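Household chores and machines: the litter tray
Filed under Cleaning, updated 22 April 2019

Every few months I go back to the question of which jobs in the house can be handed to a machine. Hoovering yes, more or less. Ironing no. The litter tray is one I get asked about a lot, and my answer is still "partly, if you set it up well". Most of the setting up helps you as well, so it is worth doing even if you never own anything with a motor in it.

Start with the handle

Most scoops have a thin, hard plastic handle. Your hand copes with that because it adjusts all the time. A gripper doesn't adjust much, and a thin handle twists as soon as there is weight on the blade. A thick round one is better for both of you. Racket grip tape is cheap and goes on in a few minutes. Start at the end of the handle, overlap each turn a little and pull it tight as you go. Finish with a strip of tape so it can't unwind.

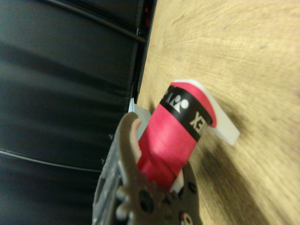 A red grip with a black finishing band, held in the gripper.

Check the loose end every week or so. Once it starts to lift it will catch on things, and grit gets in underneath. Press it back down or cut it off and tape it again. I keep a spare roll in the drawer with the bin liners.
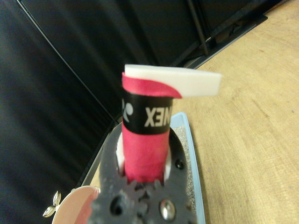
What a machine finds hard

Moving a scoop from one place to another is the easy bit. The hard bits are:

Finding the clumps. Grey on grey is not easy for a camera, or for me before breakfast.
Getting under a clump without breaking it. You feel when the blade touches the bottom of the tray. Many arms don't.
Shaking. Too little and you throw away clean litter, too much and it's on the floor.
Corners. A square tray with a flat scoop always leaves something behind.

You can make all four easier. Keep the litter deep enough that the clumps stay off the bottom. Use a scoop with a straight front edge. Put the tray in the same spot every time, with good light on it.
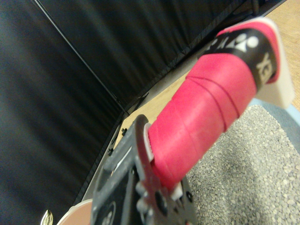 Gisela Grube wrote in to say she wouldn't let a machine near the tray at all, as she looks at what's in it every morning and that is how she found out her old cat was ill. She would sooner have one that carried the bag to the outside bin.

I agree with her about looking. Whatever does the scooping, check the tray yourself once a day. As for the bag, I'd call that harder than the scooping – you have to close it, lift it out and get through a door.

Where to put the bin

Stand it right beside the tray, lid already open. Every inch between the two is an inch where litter can drop. Let the liner hang well over the rim so it doesn't slide in when something heavy lands on it.
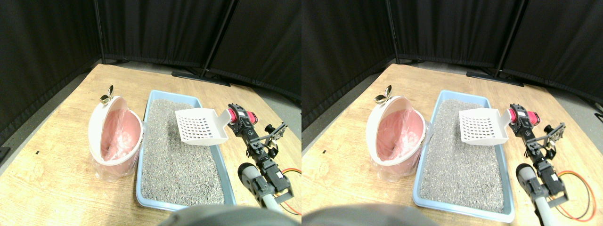
A lid that stays up by itself matters more than you would think, for a person with one hand full as much as for an arm. If yours falls shut, replace it.

For now I'd say a machine can do the lifting and tipping while you stand by. Changing the litter and washing out the tray are still yours. Hot water, a little washing-up liquid, and let it dry fully before you refill it.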